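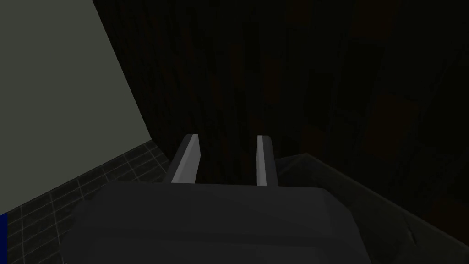
The comparison had been specified in July and reached my desk on Thu 22 January, by which time both suppliers had changed their firmware and one had changed its address. The task was narrow. Skelis wanted to know which of two controllers should drive the parallel gripper in its household simulator, the Faltbridge or the Moulin. I was to run both through the same rooms, write down the numbers and make one recommendation. The budget covered 5 working days and no travel, there being nowhere to travel to.

I started with the Faltbridge. It was the older design and it behaved like one. Given a target pose, it computed a path, checked the path, and checked it again with the fingers open to their full width. Then it moved. It did this 329 times over the first two days and the log for each run was the same length to the line. Near a wall it slowed down. Near a cabinet it slowed down further and asked for a new depth map. Its failures were all of one type: it stopped short of the target, reported the distance remaining and waited for instructions.

The Moulin did not wait. It had been trained on recordings of other controllers and had picked up, along with their skills, a certain impatience. It took the corners close. Where the Faltbridge would raise the wrist, turn and lower it, the Moulin did all three together, and the trace on my second monitor came out as a single curve. I measured the curve and entered it in the sheet under path length. There was no column for anything else.

On the third day I noticed the pauses.

They were short and they occurred only in the rooms with plank floors. The Moulin would finish a run, open the fingers, and point the wrist camera downwards at an angle. It held that pose until the supervisor process timed out and reset the room. No object had been placed there. The target list was empty. I checked the scene file for a hidden item, such as a dropped screw or a marker left by whoever built the room, and found a floor texture and a collision plane.
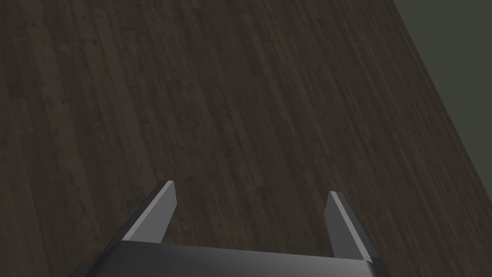
Wrist view during a pause: fingers open, no target assigned.

I wrote to the simulator group. The reply came back within the hour and said that the texture was a stock one, that it was known to be rather busy, and that I might try a plainer floor. I tried a plainer floor. The Moulin completed its runs and stopped in the ordinary way, with the wrist level. I put the planks back and it looked down.

A sensible evaluator would have filed this as a perception fault. Grain and knots give a feature detector a great deal to hold on to, and a controller with no assigned task may well drift towards the richest part of its input. I wrote that paragraph on the fourth morning and it was correct as far as I could tell. I then spent the afternoon extending the supervisor timeout, first by a little and later by a lot, to see how long the pose would last. It lasted as long as I allowed. The joint torques were steady throughout. The fingers stayed open.

My flat has a wooden floor. I had lived there since taking the job and could not have said which way the boards ran. That evening I moved the lamp and had a look. They run from the window to the door, and one of them, near the radiator, has been put in upside down.

The report went to Skelis on the last day. I recommended the Faltbridge for general use, on the grounds of repeatability and predictable stopping. Under known issues I described the Moulin's pauses in four sentences and gave the workaround. The file was accepted without comment, and my account on the test machine was scheduled for closure at six.

At half past five I loaded the room with the planks, connected the Moulin, left the target list empty and switched the timeout off. Then I started on the next job, which was a camera mount for Vosto, and left the window open in the corner of the screen.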